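Trakstead results: robots still slow at clearing up, better at shelves

LANULPORT, Oct 17, 2019. Robot arms can put away boxed goods on a shop shelf with little help, but they are a long way from being able to tidy a bedroom or clear a kitchen counter, according to results released by the Trakstead project.

Trakstead has spent 18 months looking at everyday chores in homes and small stores. The work is split between computer simulation, where most of the household jobs are tried, and a stockroom in Bikatholm, where a real arm works alongside the staff. The project is paid for in part by Trevaskis, a maker of store shelving that has its head office in Lanulport.

The household part of the program covered 1378 simulated attempts at picking up one object and moving it somewhere else. The robot completed 940 of them. An attempt was marked as failed if the object was dropped, if it ended up in the wrong place, or if anything next to it was knocked over.

Most failures came on crowded surfaces. When an object stood alone, the robot usually picked it up on the first try. When the same object was put among others, it often could not find a way to get its fingers around it without touching something else. Thin parts such as loops and handles were harder than boxes. Flat items lying close to a surface were also a problem, as there was often no room for a finger to get underneath.

One of the test setups uses a chest of drawers with a mix of things left on top, including a bird figurine and a small frying pan. The layout changes from one run to the next so that the robot cannot repeat a stored set of moves.
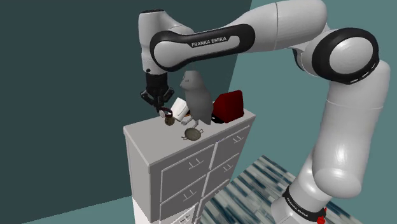

Trilok Kanaujia does not think the household score should be read as a grade. In a written response to the results, Kanaujia said the completed attempts include many that a person would find too slow to put up with, and that a machine which moves one cup and then stops to work out the next move has not cleared a dresser. The response asks for the next report to give the time taken for a whole job from start to finish, along with the count of single pickups.

Trakstead said it agrees in part. Single pickups were chosen for the first round because they are easy to compare. Whole jobs will be added when the second round begins in November. The first ones on the list are clearing a surface into a drawer, loading a dish rack, and sorting a mixed basket of laundry.

Laundry was left out of the first round entirely. The project says the simulation software it uses does not handle soft cloth well enough for the results to mean much. A folded towel that behaves like a board on the screen will not behave like one in a home. Liquids were left out for the same reason, so there are no figures for wiping up spills, rinsing plates or filling a kettle.

The Bikatholm stockroom gave a better picture. The arm there takes boxed goods from a cart and places them on a shelf at a fixed height. It needed about 20 seconds for each box, slower than the staff but steady over a full shift. Boxes are all close to the same shape, they arrive facing the same way, and the shelf is empty when the arm starts. Bags, bottles with narrow necks and anything in shrink wrap still go to a person.

Staff in the stockroom said the arm was most useful early in the day, before the floor got busy. Later on it had to stop whenever somebody walked into its area, and the cart had to be moved out of the aisle to let customers' orders through. On several days it was switched off at lunch and not started again until the next morning.

Trevaskis plans to keep the Bikatholm arm in place over the winter. The company has not said whether it will sell a shelf system made to work with one. It said the trial had already led it to change the lip on one of its shelves, as the old one caught the bottom edge of boxes when they were slid in.

For the home, the report is careful. It says a machine that could be left alone in a lived-in room would need to do three things the current one does poorly: decide which object to move first, notice when a grip is starting to slip, and recover after something falls over. The simulated robot tends to carry on with its plan after a mistake, reaching for an object that is no longer where it was.

Grip is the subject of the longest section. Many of the household objects in the tests have more than one place where they could be held, and the best place depends on what is nearby. A mug on its side has to be approached differently from a mug standing up. A strap or a cord may be easy to touch and hard to hold.

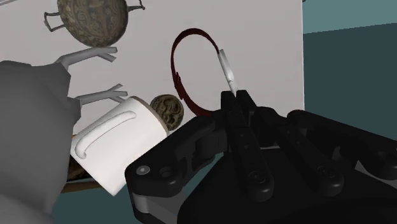

For Getsemaní Espinoza, the useful part of the report is the list of failures. Espinoza wrote on the project's public comment page that score tables get passed around while the reasons behind them are left in an appendix, and asked for the failed attempts to be published in full so that other groups can try the same layouts. The comment also questions whether a robot should be expected to work around clutter at all, when hooks and trays could be added to a room at far less cost than a better hand.

The project said it will publish the failed attempts along with the object layouts, but gave no date. It has no plans to test changes to the room itself. That would be a different study, it said, though the stockroom trial shows that a small change to a shelf can matter as much as a change to the software.

No household trials with a real arm have been scheduled. Trakstead said it wants to see better results in simulation before it puts one in a home, and that any such trial would be held in a furnished test room in Lanulport with an operator present. People who live in the area and would like to comment on which chores should be included can do so through the project office until the second round opens.

The report can be read at the Lanulport public library, and printed copies are available from the project office on request.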